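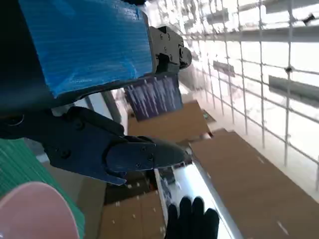

Blick der Handgelenkkamera: Greifer mit blauer Abdeckung, dahinter das weiße Gitter.

Lesezeit: 3 Minuten

Beidhändiges Greifen aus drei Blickwinkeln

Im Projekt Pukow untersuchen wir, wie viel die Kameras am Handgelenk zum Lernen einfacher Tischaufgaben beitragen. Vasanthi Sivakumar und Pranab Paul haben dafür 937 Durchläufe ausgewertet -- jeweils einmal mit und einmal ohne Nahansicht.

Die Handgelenkkameras bewegen sich mit dem Arm, der Hintergrund kippt deshalb von Aufnahme zu Aufnahme.

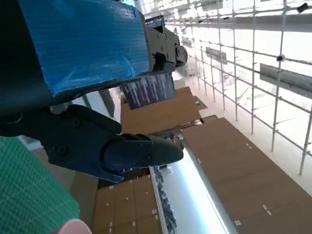

Das Modell bekommt die Bilder ungedreht. Eine Korrektur der Lage hatte Rizwan Bhuiyan im April getestet, sie brachte keinen Gewinn. Geblieben sind 56 Durchläufe, in denen die Nahansicht allein nicht reichte, um das Ziel zu finden. Für sie ziehen wir die Kopfkamera hinzu: grüne Schneidematte, rosa Schale, zwei Gebäckstücke und beide Hände in einer Ansicht.
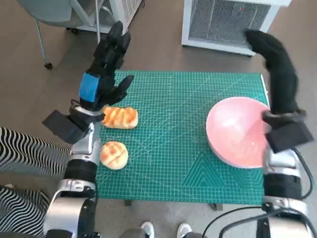
Auswertung

Die Tabellen nach Aufgabe und Kamera stellt Darius Iordache zusammen. Stand: 2019-02-02.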